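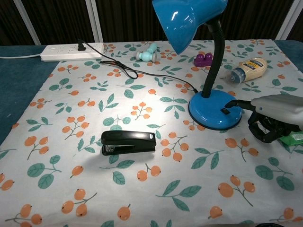
Iveta reckons a craft table should have one lamp, one stapler and nothing you could put on a chip. She has told me this twice now, the second time by text in case I hadn't taken it in.

I had taken it in. I have simply failed to act on it, and the mayonnaise remains next to the lamp.

Background for new followers: this is the table where I make the little folded booklets. I said I'd have 30 of them done by the end of November. I have done 7. They are quite good, if you like a booklet that opens slightly to the left.

The tablecloth is the berry one. I was going to get a proper cutting mat from Stallach but they wanted the price of a weekend away, and the berries hide glue. They also hide staples, until you lean on one.

On the stapler. It's a plain black one and I have no complaints, apart from the reach. If your booklet is wider than a birthday card you end up folding the whole thing round the stapler like a fajita and hoping. I know long-arm staplers exist. Please stop sending me links to long-arm staplers.

The lamp has earned its place. Blue, bendy neck, switch on the base where a tired person can find it. I used to work under the ceiling light in my own shadow and put the staples in by faith.

The power strip does live on top of the table. It used to live underneath, and every evening I went down there after it like a badger. I'm too old. The flex gets in a tangle and I work round the tangle.

Small dumbbell (toy), purple brick (also toy). I moved both of them to the shelf at 4 pm. You may draw your own conclusions about who runs this house.

The text is my great-aunt's recipes, copied out of a Drodura household diary for 1897 that came down to her from somebody's mother. Page 3 is a cure for chilblains. It has got into the soup section and I've left it there.

Plan for tonight: eat the sandwich somewhere else, put the mayonnaise in the fridge, fold at least another few. I'll report back.

Reporting back. Folded two. Ate the sandwich here.

41 shares · 16 comments

Paweena Sitthichai
Put the paper over a bit of thick cardboard, open the stapler flat and bend the legs over with a spoon. No fajita.

Meesuk
is the chilblain cure any good though

Iveta Machala
Fridge.

Jundberg
Can I put my name down for one that opens to the left?

We use cookies to remember your settings. Accept | Manage choices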